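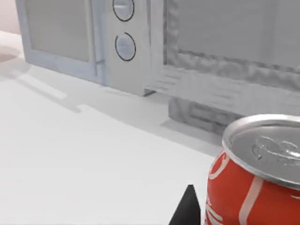

One finger of the gripper next to the soda can, in the rendered version of the kitchen cell.

Keeping the kitchen cell honest

Bereket Jemal looks after one robot cell, and he looks after it twice. There is the arm bolted to a bench at Sorura, and there is the copy of it that lives in Zollow, the simulator the company uses to try out grasps before anything moves on the floor. Most of his mornings go to the first one. Most of his afternoons go to the second.

"People think the simulated one doesn't need maintenance," he says. "It needs as much as the other. It just doesn't leak."

The cell is a single arm with a Viltetti gripper, set up for picking things off a kitchen counter. Jemal took it over in January from an engineer who had moved to another team. The handover was a folder of notes and a spare set of fingers. He has rewritten most of the notes.

On the bench, the routine begins with the fingers. He wipes them down, checks the screws at the base with a torque driver, and runs an open-and-close cycle with nothing between them. If the two tips don't meet evenly, he loosens one finger, seats it again and repeats the cycle. Replacements come from Živković, a small machine shop that has the drawing on file.

"The tip is where everything goes wrong first," he says. "It's narrow, it comes to a point, and it's the part that hits the counter if your height is off. I've had one come back with the end rounded over. You could still pick up a can with it. You couldn't pick up anything thin."

After the fingers comes the counter height. He brings the closed gripper down slowly at 3 marked spots and writes the readings in a notebook. When they drift, he looks at the bench feet before he touches any software. The first time it happened to him he corrected the offset in the controller and was pleased with himself, then found a loose foot a week later and had to undo all of it.

The same measurements then go across to the rendered cell. He types them in by hand, which he admits is slow. A script could do it, and someone has offered to write one, but he likes to see the numbers pass under his eyes.

"If a number looks strange to me, I go back and measure. A script would just carry it over."

The rendered counter holds a microwave, a soda can and other odds and ends. Jemal spends little time on how they look. He cares about how close the finger can get to the can before the simulator reports a contact, and whether that distance agrees with the bench. When it doesn't, the usual cause is the collision shape, the simpler outline that the software uses in place of the detailed model.

"You see a finger with a sloped edge coming up to a point. What the software is checking might be a plain block," he says. "So you see a strip of counter between the finger and the can, and it tells you they're touching. The picture is fine. The block is too fat."

He keeps a display option on that draws both outlines together. It makes the view ugly, and he turns it off when visitors come by.

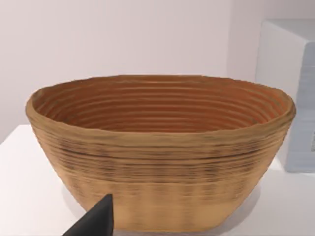
4 min read

The bowl took him longer than the can. It is a wide oval with a ridged inside, wider at the rim than where it sits on the table, like the baskets bakers proof bread in. Jemal had expected the ridges to be the trouble. The trouble was the lean of the wall.

"A can goes straight up. With the bowl, if you come in low, the rim is already over you," he says. "The wrist can bump the rim while the finger is still short of the wall. So the approach has to change, and the safe height has to change with it."

His answer was a separate approach for anything that flares, with its own clearance setting. He ran it in Zollow 216 times and got 9 failures, then went through every one of the failures before letting the arm try it on the bench. Most were the same fault. The opening had been treated as a circle, so the planned grip point at the narrow part of the oval was out in the air.

"That was my mistake, from copying an old file," he says. "I fixed it in one line and then ran the whole batch again, because I don't trust one-line fixes."

He doesn't try to make every surface in the simulator perfect. The coils on the outside of the bowl go soft and smudgy in places, and he has left them that way. What he did rebuild was the rim, where the gripper has to close, and he measured a real proofing basket for it with calipers over around 3 hours.

Asked what he would tell the next person to take over the cell, he thinks first of the notebook. Readings go in before any change is made, and again after. Spare fingers stay in their bags, labeled with the date they were checked. And any change to the gripper on the bench goes into the simulator the same day – even a swapped screw, if the new one has a taller head.

"That one caught me," he says. "Taller screw head, and the real gripper was scraping on something the other one cleared every time. I spent a day looking at code."

He has since added the screw to the parts list, with its head height next to it. The second set of fingers is due for inspection, and he has an order form for Živković half filled in on his desk.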